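28th May – blood bench, Stunen job

Second go at the throat wound for Lapiņa. For anyone picking this up cold: Lapiņa is the low-budget one with the farmhouse, the drowned sister and the director who wants everything "less red". I have asked what colour he thinks it should be. He sent a photo of a beetroot.

Batch A was last week's leftover syrup mix, let down with water. Ran nicely through the tube and then sat on the collarbone looking like jam. Batch B, same mix with a spot of washing-up liquid, spread better but frothed at the nozzle, so our victim appeared to be rabid as well as dead. Might be of use to somebody. Labelled it and put it on the shelf with the other things that might be of use to somebody.

Batch C is the keeper so far:

400 ml golden syrup
66 ml water, boiled and cooled
red paste food colour until it looks wrong, then brown until it looks right
blue, one cocktail stick's worth, no more. Sânziana used two and we had a purple afternoon.

Made up to a litre for the pump test with more syrup and water in the same proportion. The bottle is marked 1000 and for once I believe it. Stood it in a bowl of warm water first. Cold, it barely moves.

Pump test. The old Witico hand pump gave one good spurt and then a long sigh. Valve is gummed up again. Whoever used it after the nightclub picture did not rinse it, and I have a fair idea who, as it was me. Stripped it, soaked it, put it back together with no parts left over. Second run was much better: reached the far side of the plastic sheet, plus my left shoe.

The neck piece itself is holding. Edge still lifts under the ear when Khrystyna turns her head, and the script has her turn it a lot, mostly to ask who's there. She wore it for 41 minutes with a cup of tea and only complained about the tea. Trimmed the edge thinner and moved the tube to come in from the back of the collar. Hair will cover it, provided the wig arrives. Jotau say the wig is on its way. Jotau said that about the eyeballs.

Watched the rough cut of reel two over lunch. The cellar kill works a treat and is over too quickly. The attic kill goes on until you start rooting for the attic. Somebody has laid a cello under everything. Our severed hand gets a bigger close-up than any of the actors, and I thought it gave a very fair performance, though you can see the seam at the wrist if you know where to look. Have asked for it to be darkened. Was told it is already too dark to see the actors.

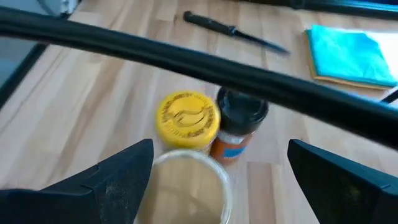

Small jar, yellow lid, near the middle of the table.

To do before June:

– Batch C again with less brown, camera test against the nightdress. It has to wash out, as there are only two nightdresses.
– New valve for the Witico, or a new Witico.
– Khrystyna to try the neck piece lying down. She dies lying down, so we ought to have begun there.
– Sânziana to finish punching the eyebrows on the sister. One is currently very surprised.
– Chase Jotau about the wig.
– Clean shoe.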